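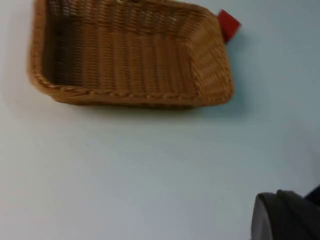 Filed under: List archive / Finishing and coatings
2 min read

Re: Dust nibs after second coat

On 2023-10-03 a list member wrote:
> Still getting nibs after the second coat of Skudix satin. Sanded with 220
> between coats, wiped down, same result. Is it the can or the room?

Probably the room, but strain the can first. A 43 micron filter will catch any skin or dried film from the rim. If a strained sample on glass dries clean, the material is fine and the dust is landing later. 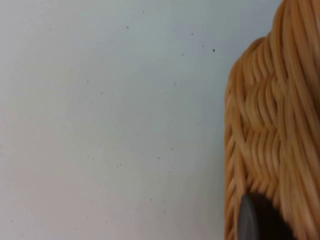

Waterborne satin stays open longer than most people expect — at 21 C and 50 percent humidity it can take dust well past the point where it looks set. Shut the fan off before you spray and let the air settle. Then check the panel under a low side light. Small dark specks scattered with no pattern across a pale surface are easy to miss head-on, and under a clear coat they are there for good.

On wiping: I stopped using the Otex cloths in April. Damp microfiber, one pass, fold, next pass.

What tip are you running?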